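Home Stories Archive About Submit

Run 223
by Ilir Nikolaidis
April

By midnight Sorin had both grippers loaded in the simulator, and he was grinning like a kid! The Borngate fingers had dropped the teal block 14 times out of 30. Now it was the Kelmendi pair's turn, black and stubby, and he leaned so close to the screen that his breath fogged it.
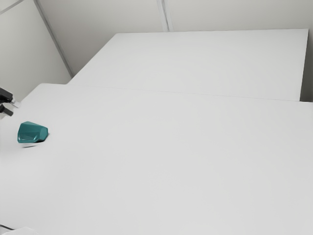 Slower on the approach, Ognjen said from the doorway, or those slanted faces would squirt the thing right out again. Sorin cut the speed in half and pressed run.

The fingers slid in and closed. The block tipped, caught, and rose (it rose!) and hung there above all that white.

"Again," said Ognjen, pulling up a chair.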